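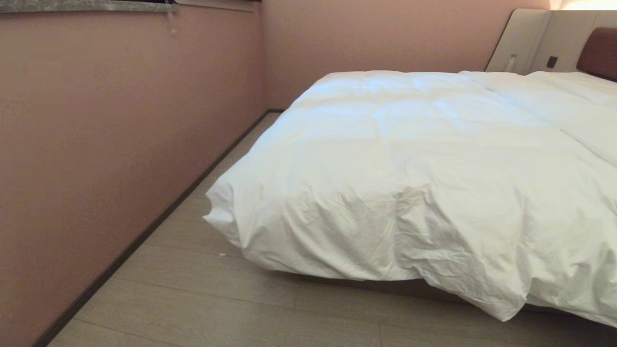 Bedroom task, head camera. White duvet over the foot of the bed, open strip of floor on the wall side.

January 3, 2023
Notebook: Kyung-tae Won
Project: Dradholm (student team, household track)
Task: bed making, stage 1, duvet edge detection and grasp point selection

Goal for this entry: get a usable hem line out of the head view and pick a first grasp point from it. Squaring and smoothing are stage 2 and I am not touching them yet.

Setup notes. Segmentation is the Cornen build from December with no retraining. Planner is ours. Depth is on but only used as a second opinion on the hem. Logging at the low rate to keep the files small. Tolerance for the hem line is 31 mm from the hand-marked reference, same as the competition sheet.

Segmentation. White bedding against pink wall is an easy split and the mask is clean along the whole left side. Floor against duvet is also fine, the planks are light but gray-beige and the color distance is enough. The weak spot is the head end. The pillow (or the upper part of the bedding, the mask can't decide and from this angle neither can I) merges into the duvet as one region. Warm light above the headboard pushes the white toward yellow there, while the creases at the foot go slightly blue. One fixed white threshold does not cover both. Tried normalizing per tile. Better at the foot, no change at the head.

For stage 1 the head end can be masked out. Added a crop that drops everything past the near edge of the headboard. It is a hack and has to come out before stage 2, when we need the pillow as its own object.

Hem line. The dark bed base shows as a narrow band under the hem and gives a strong edge. Where the band is visible the detector locks on. At the lower right the duvet sags nearly to the floor, and the detector tries to continue the line straight through the fabric. Fit error over the sag is far outside tolerance. Fit error on the rest is inside.

Two options:
a) Split the hem into segments and allow a break wherever the base band disappears.
b) Fit a curve and let it follow the fabric all the way down.

Went with (a). Less elegant, but each segment carries its own confidence and the planner can refuse a bad one. Minimum segment length set to 400 mm. Anything shorter was picking up creases on the front fold, which is crumpled enough to produce lines in every direction.

Grasp point. Planner ranked the rounded bulge on the left edge first. On paper that is correct: it hangs past the mattress and it can be approached from the aisle. I don't trust the ranking, though. The score rewards overhang and knows nothing about how much fabric is folded inside the bulge. A pinch there could take several layers and drag the whole side. Lowered the overhang weight and added a penalty for local curvature. After the change the top candidate moved to a flatter part of the hem toward the foot. Second candidate is still the bulge.

Replay. Ran 100 replays of the planner on the saved view with noise added to depth. 11 of them went back to the bulge as first choice. All 11 had the depth noise at the upper setting. Not fixed, noted.

False positive worth recording: the baseboard. Long, straight, dark, and in one pass it was offered as a bed base edge. Rejected by the height check. Keep the height check on even when depth is poor, and let it return "unknown" before it returns "pass".

The aisle counts as drivable in the floor map. A tiny white speck on the boards below the bulge came up as a separate "bedding" region. Minimum area filter added.

Open items
- Head end crop, remove before stage 2.
- Pillow and duvet as separate classes. Needs labels. Chmielewska set has pillows but mostly patterned covers, check whether it is any use for white on white.
- Penalty weight for curvature was set by hand. Do a proper sweep.
- Sag segment: decide whether the planner should ever grasp from it or always skip.
- Units in the Briltgate export are still mixed, m in the header and mm in the body. Whoever edits that script next, please settle on mm.

Config saved under stage1_hem_c. The previous one (stage1_hem_b) has the old overhang weight, leave it in place for comparison.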